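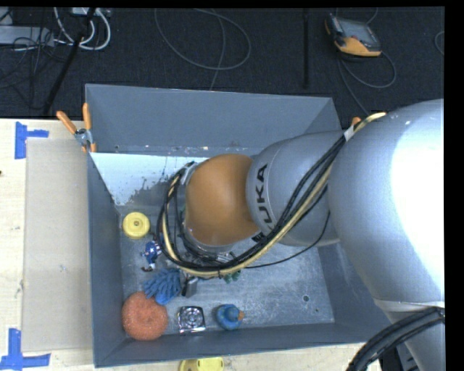 Forums > Warehouse and Logistics > Automation at Work > Picking arm at our returns bench, what changes for us?

tallowwood36
Posted 21 May 2026

Hello all. I work in the returns area at Rantala, on the Multumora site. Since October we have a KUKA arm which takes mixed items out of a metal bin, one after another. Before this, six of us did the sorting by hand. Now two stay at the bench and the others went to packing or goods inward. The company calls the project Serner.

No one lost the job, I want to be fair about that. But my day is very different. I fill the bin, I look at the pendant, I clear the stops. A rubber duck, a scrubber, a small figurine, all of it must go in as it comes, and I am not allowed to arrange it nicely. My question is for people who have had such a cell longer than us. Did your pay grade change? We still have the sorter grade and I think it is not correct anymore.

dockside_51
Get it in writing before your next review. At our place the operators did the same as you for a whole year on the old grade, and then management said it was "established practice". We only got the new grade after the union asked for the task list.

Wultumer
I don't agree with the first post, sorry. Filling a bin and pressing reset is less work than sorting, my wrists can confirm this. I did hand sorting for a long time and I would not go back. Why should it be a higher grade?

tallowwood36
Wultumer, for the wrists you are right, mine are better also. But when the arm stops, I must decide why. Is it the gripper, is it the hose bundle caught on something, is it only a soft thing with many strands that it can't hold? Before, if I made an error, one parcel was wrong. Now the whole line waits for me, and the supervisor is on the phone after 2 minutes.

greyshed
Agree with this. The muscles rest and the head doesn't. What I miss most is the talking. We were a full bench, with the radio on and somebody's biscuits in the middle. Now I have one colleague and he is on the other side of the cell.

Wultumer
OK, the talking I accept. For the stops, did they give you proper training? We had one morning, and then a laminated sheet.

tallowwood36
Two days, and the second was mostly safety. Nothing on the fault codes. I write them in my own notebook, I have 36 now – the day shift photocopies it.

dockside_51
Then that notebook is your argument. Make a clean copy with dates and keep the original at home. Ask also who is responsible for it when you are on leave.

tallowwood36
Thank you, I did not think about the leave. I have my meeting next week and will write here what they answer.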